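Start | Galerie | Werkstatt | Kontakt

Unser alter Tisch und das ganze Drumherum

Seit Februar räumen wir bei Prulleo um, immer sonntags, immer mit zu viel Kaffee. Der Raum hat 42 Quadratmeter und war mal das Lager von Kesport – entsprechend viel Kram ist hier hängen geblieben.

Der Tisch

Mein Lieblingsstück! Dunkelbraunes Holz, schön glänzend und mit feinen Kratzern, die ich auf keinen Fall wegschleifen will. Die schwarz glänzende Schale ganz rechts darf auch bleiben. 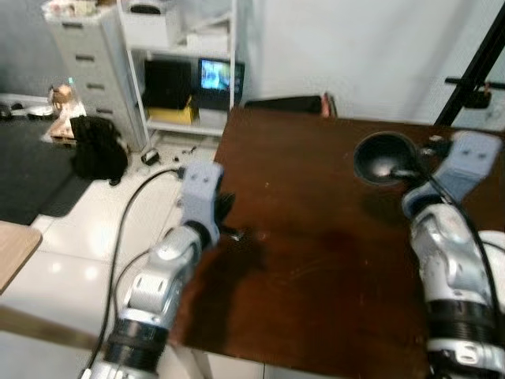 Die Wand dahinter

Weißes Metallregal, daneben der hellgraue Aktenschrank mit 4 Schubladen. Obendrauf stapelt sich noch alles Mögliche – da muss ich dringend ran. Der gelbe Kasten unten im Regal zieht demnächst um, vermutlich rüber zu Gidey.

Wie es weitergeht

Als Nächstes kommt der Flur dran, und dann suche ich noch eine Lampe für über den Tisch. Tipps gern in die Kommentare!

7 Kommentare | 42 mal geteilt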